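Cell 2 notebook – wrist view in the simulated twin, gripper hardware check
February, started 9:40 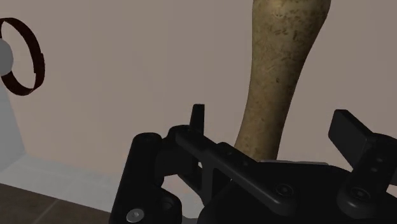
Wrist view, simulated. Long bone object above the gripper, shaft base behind the linkage bar. Ring and sphere at far left.

Purpose of today: bring the gripper model in the twin back in line with the real one on the Barcombe bench, then restart the long-object runs. The real gripper had its finger linkage replaced last month and the model was never updated. Sérgio Marinho noticed the mismatch when the closing width in the log stopped agreeing with the calipers.

Model geometry first. Linkage bar, bracket and base were re-exported from the Punanen CAD set and loaded with the old joint limits. Screws are kept as visual geometry only, no collision. The silver hex socket screw low on the left post renders much brighter than the dark ones on the bar and bracket. Left it that way. It makes a good reference point when comparing wrist views between builds, and the dark screws are hard to find against the black parts.

Collision shapes: the bar was one box running the full length, with square ends. The rendered bar has a rounded left end, so contact was being reported before the surfaces met. Replaced with a box plus a short cylinder at that end. Bracket stays a plain box. The three small holes in it are not worth modeling for contact.

Fingertip pad friction was still at the value for the old pads. Took the new one from Pascual Yáñez's pull tests (his sheet, second tab) and put it in the shared parameter file. Do not set it in the scene file. That is how we ended up with two values in the first place.

Solver: went from 2,000 to 4,000 steps per episode for the long objects. At 2,000 the slow approach used up most of the episode and the lift was never evaluated. Step size unchanged. Wall clock time per episode went up as expected, and the overnight batch still fits.

11:15 – First batch, 52 episodes, bone object only. Joint 5 reported a limit fault in the first few and the batch stopped itself. Cause was the joint limits I had carried over from the old file. The new linkage has a different zero. Offset corrected, limits re-entered by hand, batch restarted from episode one. Old partial log deleted so it does not get merged by mistake.

12:50 – Batch complete, no faults. Closing width in the log now follows the bench measurement over the full stroke. Small disagreement left near fully open, same sign every time. Suspect the bench side: the stop screw on the real gripper has not been checked after the linkage swap. Asked Pascual to look at it before he powers down.

Camera mount: wrist camera pose is from the February calibration and I did not touch it. With this pose the top of a tall object leaves the view when the gripper is in close, so anything that needs the upper end of the bone has to use the overhead camera. Sérgio wants to tilt the wrist camera up. I would hold off. A tilt means a new hand-eye calibration on the real cell as well, and the Shukla target plate is still over at Brornasholm.

Lighting in the twin is still the default set. The gripper comes out very dark with only small gray highlights on the edges, darker than I would like for checking pad position by eye. Tried one extra fill light above the base. Helped a little on the fingertip, washed out the wall, removed it again.

Bench side, done by Pascual in the afternoon:
Linkage screws checked with the torque driver, one on the bracket side was under and has been brought up.
Fingertip pads wiped with alcohol, no tears.
Stop screw backed out, cleaned, reset against the gauge block.
Cable strain relief at the wrist re-tied, the old tie was rubbing on the sleeve.

16:20 – Repeated the width comparison after the stop screw reset. Disagreement near fully open is gone. Offset in the twin stays as entered this morning.

Open:
Mass of the bone object in the twin is a guess – weigh the real one.
Commit the new collision shapes with the parameter file, same commit.
Ask Brornasholm when the plate is coming back.
Joint limits should be read from the CAD export. Sérgio has a script for it that needs the new part names.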